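Ovum project report: teaching two arms to sort

By the start of April our group had a name (Ovum, after the egg timer we used for our first runs), two arms, a pile of plastic trays and no working code at all. I'd signed up for the robotics project module thinking it would be mostly building. It was mostly waiting for things to load!

The task came from the Gristance challenge sheet. You get a mix of small cylinders in trays, and the arms have to move them by colour into the right place without knocking anything over. Extra marks if both arms share the work, so of course we went for that and regretted it for a fortnight.

We drove the arms by hand first and recorded every go, then trained on the recordings. We ended up with 433 of them. The first 70 were dreadful – I kept closing the gripper too early and shoving the tubes over – and we argued for ages over whether to bin them. We kept 41 in the end, mostly the ones where I'd recovered from a mistake, and I do think they helped.

Lifting was easier than I expected. Letting go was horrible. If a tray already has tubes standing in it, the gripper has to come in high and tilt a bit, and our early version just ploughed straight down into whatever was there. Slowing the last part of the move fixed most of that (we nicked the idea from the Bonsu team, thanks Bonsu).

On our marked test we ran out of time with 13 tubes left over, so we didn't get the top band. The left arm did nearly all the work while the right one hung back, and I'd love another month to sort out how they take turns. We'd also mix up the tray order more, as we'd left it the same for far too many recordings and the whole thing got muddled when Dudow's lot swapped ours round for a laugh.
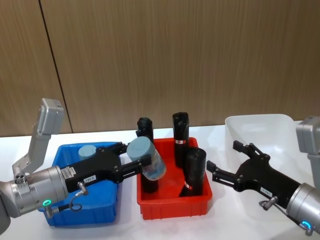

Dudow team: sorry about the trays! We had the same trouble with one arm doing everything, and what helped us was recording a batch where the lazy arm always goes first. Try fifty or so and mix them in with your old ones.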